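Brick lane vs. asphalt for a shared drive, talk me into it (or out)

Forum: Paving, Walks & Driveways
Views: 3,659

hedgewarden
Posts: 1,101

Okay, so our lane association in Votthorpe is finally redoing the shared drive and I have been bouncing off the walls about it. The choices on the table are asphalt, which is what we have now and which has more patches than original surface, or real brick. I want brick so badly! I grew up on a brick street and I can still hear the sound tires make on it, that low rumble that tells you somebody's home.

I've been spending my evenings walking every brick lane I can find and bugging people about how theirs was built. The one I keep going back to is off the main road with houses and a dark hedge down one side, and it has pretty much the width we'd be working with once people park.
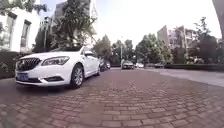 What gets me is how good brick looks when it isn't perfect. The color goes darker and lighter all over the place and it just makes the whole lane feel settled. Plain rows too, no herringbone, and then a smooth concrete strip along the side before you get to a low clipped hedge. I would copy that edge tomorrow. Our asphalt just sort of crumbles off into the grass.

So, questions for anybody who lives on brick:

How is it with cars parked on it day and night? We have a row of them along one side, always.

Is plain running rows strong enough or do I need to learn to love herringbone?

And how bad is snow shoveling, really?

curbside_carl
Posts: 1,747

I'll be the grump. Rows look nice but herringbone is what you want under wheels. The bricks lock against each other in more than one direction, so braking and turning don't shove them along. Rows are for patios and footpaths.

I've relaid my own drive once already and I won't do rows again. Ruts where the tires go, every time.

mossandmortar
Posts: 10

Ooh, can I disagree with that a little? My folks' lane in Asolitz is plain rows, cars on it every day, and it's been fine since before I could drive. The rows run across the lane and not along it, and the guy who looks after it swears that's the whole trick. That and a deep base. They dug way down, stone in layers, each one packed before the next went in.

I love that lane so much. After rain the whole thing goes this deep red and everybody comes out on their steps to look at it (okay, my mom does).

curbside_carl
Posts: 1,747

Across the direction of travel is better than along it, I'll give you that. Still not herringbone. And "a deep base" fixes almost anything, so I'm not sure it proves much about the pattern.

tenpennyyard
Posts: 1,101

Same post count as the OP, hello twin!

Parked cars are no trouble for the brick itself. Oil is. If anybody in that row has a leaker, get a tray under it or keep a bag of cat litter handy and scrub with dish soap the same day. The nice part is that if a spot gets really ugly you lift those few bricks, flip them over and put them back. Try that with asphalt.

Keep spares. Buy a whole extra pallet and stack it behind somebody's shed, seriously. When we ran out, the new ones were a different red and it took years for them to blend.

hedgewarden
Posts: 1,101

Flip them over!! I never even thought of that. Writing it down for the meeting.

Carl, I hear you on herringbone. I asked both outfits that are bidding. Tutolo will do either pattern and said they'd want more cutting time for herringbone at the edges. Minja only quoted rows, across the lane like mossandmortar says, with a poured concrete edge on both sides. Theirs came in lower, but I haven't seen what base they're planning.

curbside_carl
Posts: 1,747

Get the base depth in writing before you look at another price. Also the edge. A concrete edge with a proper footing is good. A thin strip poured on dirt will tip outward and then your bricks go walking.

Is the lane you like holding its shape? Hard to judge a surface from standing on it. Lay a long straight board across where the wheels run and look for daylight under it.

plowboy_pete
Posts: 1,747

Snow: rubber edge on the plow blade, or plastic shovels, and you're golden. Steel catches on any brick that's a hair proud. We go slow and leave a thin skin of snow, then sand it. Go easy on the salt, some bricks flake from it. Ask for pavers rated for freezing and make them show you the sheet.

Brick is slicker than asphalt with wet leaves on it, so somebody needs to own a broom in October.

mossandmortar
Posts: 10

I volunteer for the broom, I'd move there for this lane.

hedgewarden
Posts: 1,101

You all are the best. Straight board is going in the trunk tonight and I'll do the test early, before people head out to work. I've also emailed both bidders about base depth and the footing under the edge.

Still leaning toward rows. Carl, please don't unfriend me.

curbside_carl
Posts: 1,747

Your lane. Post the board results, and take the measurement in both wheel tracks.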